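Where Does the Stuff Go? Clearing a Shared Worktable, Start to Finish
Project report, Afroza Weerakoon
Project partner: Rizwan Satti
7/9/24

Okay, so when our instructor said we could pick any "everyday system" for the project, most people went for traffic lights or the cafeteria line. Rizwan and I picked a table. It's the big beige one in the Birnance room, the one everybody in the building uses and everybody complains about, and I had been wanting an excuse to deal with it since November.

Our question was pretty simple. If a shared table gets messy over and over, is that because people are lazy, or is it because the things on it don't have anywhere to go? I was on team lazy at the start. Rizwan was on team nowhere-to-go, and he was annoyingly sure of himself (he'd want me to mention that, so there you go).

How we did it

We ran three clear-outs. Each time we let the table fill up on its own and then sorted everything on it into groups: trash, packaging somebody might want again, parts, tools and electronics, and personal stuff. Anything we couldn't place went in a fifth-wheel group we called "ask around." We wrote every item on a card, and the cards went into a shoebox. By the end we had 922 cards, and my handwriting on the last hundred is terrible.

A rule we made early and kept fighting about: one card per thing you can pick up. So a bag of screws is one card, but the same screws dumped out on the table would be a whole evening. Rizwan wanted to weigh the small parts and estimate. I said no, then regretted it around the second clear-out, when somebody's parts drawer got tipped over and I spent two hours picking through washers!

We also asked people who use the room to fill out a short form, and 18 of them did. The form asked what they'd left on the table lately and where they thought it was supposed to go.

What was on it

The second pile was the best one, if you like piles. Food wrappers were in with parts, parts were in with packaging, and the packaging was mostly plastic bags with nothing in them that people still hadn't thrown out (me included, I keep bags, I'm sorry).
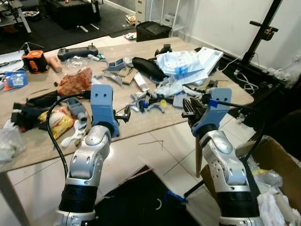 Figure 1. The table with snack bag, crumpled plastic, cardboard and small parts all mixed together.

You get a good feel for the problem from the yellow snack bag with the black fabric heaped right next to it. Neither of those belongs on a worktable, but they're different kinds of not belonging. The snack bag is trash and takes one second. The fabric is somebody's, so you can't toss it, and you don't want to fold it either, so you push it to the side and work around it. Same deal with the dark grey controller with the two little joysticks. It's a nice thing to have around, it just has no shelf.

The small plastic parts were the slow group every time. A yellow piece and a blue piece mean nothing to me, but they could be the exact two pieces someone needs tomorrow, and that worry kept us from throwing out a lot of junk. Flat cardboard and foam were easier, because we agreed on a limit: one bin, and when it's full, it's full.

Results

Out of the 922 cards, 534 were for things that had no assigned spot anywhere in the room. That's more than half! I did the math twice because I didn't want Rizwan to be right, and he was right. The forms backed him up too. People mostly knew that trash goes in the trash, but when it came to spare parts and packaging the answers were things like "the corner?" and "with the other ones."

What we changed

We put in a Brodia drawer unit for parts, an open bin for packaging, and a row of Istico hooks for pouches and bags. The labels came off a Rathnayake label printer that jammed on every long word, so "Miscellaneous" became "Misc" pretty quick. There's also a tray for personal items that gets emptied at the end of the week.

The third clear-out took us up to 40 minutes less than the second, depending on whether you count the argument about the foam. I'd like to say the table is clean now. It's better! The hooks work great. The packaging bin was full in days, and I think it needs to be smaller, which Rizwan thinks is backwards.

If we had more time I'd want to redo the form with a drawing of the room on it so people could point. I'd also weigh the washers.

Comments (3)

dkm_woodshop
We have this exact table in our shop. Did you try putting the trash can AT the table? Ours was across the room and moving it helped a ton.

Afroza W.
We didn't move it, no! It's by the door. Good idea, going to try it.

pennyandgus
team smaller bin. a big bin is just a second table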